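How to Get a Nervous Dog Ready for an Outdoor Pet Event

Posted 20 May 2021

Summer pet fairs are fun for people and hard work for a lot of dogs. If yours barks at strangers or pulls toward every other dog, start getting ready a few weeks ahead.
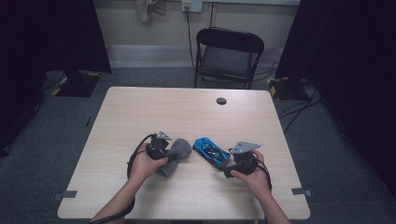

The plan takes 21 days and needs only a few minutes at a time. You will want a flat collar or harness, a six-foot leash, a mat your dog already likes, and plenty of small soft treats. Leave the retractable leash at home. Most events don't allow them.

Week one: the mat

Put the mat down in a quiet room. Each time your dog steps on it, drop a treat between the front paws. When the dog goes to the mat without being asked, wait for a sit or a down before you pay. Do 2 short sessions a day. By the end of the week you should be able to sit in a chair beside the mat and read a page or so while the dog stays put.

Move the mat to the porch, then the yard. Expect the dog to get worse at it outdoors. Go back to paying for every few seconds of calm and build up again.

Week two: people and dogs at a distance

Take the mat to the edge of a park or a store parking lot. Start about 500 feet from the busy part. If your dog can eat and look at you, the distance is fine. If the dog won't take food, you are too close – back up and try again.

Move in a little on each visit. Stop for the day while things are still going well. We practiced beside the soccer fields at Grarine Park, which has a long empty strip of grass along the parking lot.

Week three: noise and crowds

Play recorded crowd noise and loudspeaker announcements at low volume while the dog eats dinner. Turn it up slightly each night. During the day, visit a store that allows dogs and walk one or two aisles. A farmers market works too, if you stay on the outside of it.

The day before

Trim nails, check that the ID tag is readable, and find your vaccination papers. The Nurari Pet Fair asks for proof of rabies shots at the gate, and so do most others. My dog's booster falls in February, so I keep the new certificate in the car from then on.

At the event

Arrive early, before the lines build up. Walk the outside of the grounds first, then find some shade and put the mat down. Offer water often. Plan to stay 30 minutes on the first visit, even if you paid for the whole day.

Leave sooner if you see a tucked tail, heavy panting in the shade, or a dog that keeps turning toward the exit. Skip the disc contests and costume parade this year. You can enter next time.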